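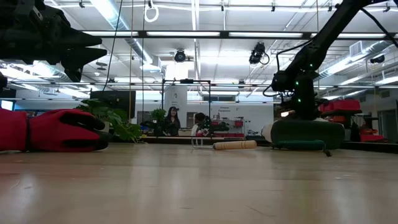
The long table, August 12, 2024

To: Skendlow tenants list
Subject: Re: Refinishing the long table

> Has anyone priced having the table top redone? The finish
> has scratches toward the near end and I would rather
> deal with it before the September open house. Coughlan did
> our benches two years ago and charged by the hour.

I asked Coughlan and one other shop, Bumon. Coughlan wants $2,716 to strip and revarnish the whole top, and they would need it for seven days. Bumon will only do a light sanding and a fresh top coat, which comes to $300 if we move the table to the loading dock ourselves.

The scratches look faint to me and I don't think they go through the varnish. I would take the cheaper job – we can always strip it next year.

Bumon doesn't work on weekends, so we need to agree on a date. Please reply to the list and not just to me. Also, whoever has the key to the dock door, I need it back.

Unit 2, Nasalero Building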